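Notes on the well, second winter

The well at the Sarholm house is drilled, cased in steel, and 461 feet deep according to the driller's log, which came with the deed. The pump is a replacement and has no paperwork. I have been keeping records on the water since we moved in, mainly to settle whether the softener is doing anything, and a few people have asked for the method.

I sample at two points. The first is the hose bib on the pressure tank, ahead of all treatment. The second is the kitchen cold tap with the aerator removed. At the bib I let the water run until the pump has cycled once. At the kitchen tap I take one sample first thing in the morning, before anyone has used it, and another after a five-minute flush. The first-draw sample tells me about the plumbing. The flushed one tells me about the well and the softener.

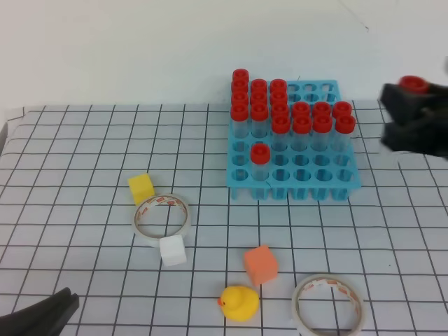

Hardness is the easy number. I use a drop-count titration kit from Clandell, one drop per grain. The endpoint goes from red to blue through a muddy purple that lasts two or three drops, and I call it at the first clear blue. Raw water has read between 17 and 19 grains all year. After the softener it reads one, and it creeps up to three in the last day before regeneration. I have the Kerkier valve set for every 36 hours of accumulated flow time, an odd way to meter it, but that is what the control head offers.

Iron is harder. Dissolved iron comes up clear and turns orange once it has met some air, so a sample that sits on the counter until after dinner gives a different result from one read at the sink. I now read iron within 4 minutes of drawing it. My earlier figures did not follow that rule and I have struck them from the spreadsheet.

In February the conductivity at the bib went to 1,142 microsiemens, up from a usual value around 700. I suspected the meter, recalibrated it with fresh standard, and got the same reading. Afiq Nugroho, two lots down on Sembiring Road, had a similar jump in his. Road salt is the obvious candidate -- the ditch on our side drains toward both casings -- but I had no chloride strips in the house, so the guess stays a guess. By April it was back to normal.
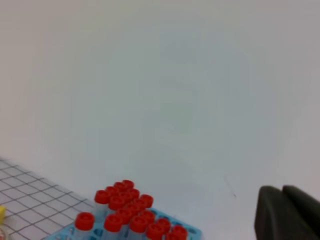
The plain white surface, with a faint dark scuff.

Changes for this year: chloride strips every month from December on, a new cap gasket on the casing, and a bacteria test through the county lab after snowmelt. The lab wants the bottle delivered before noon and kept cold on the way. I also plan to log the static water level, if I can get a sounder down past the pitless adapter without snagging it on the pump wire.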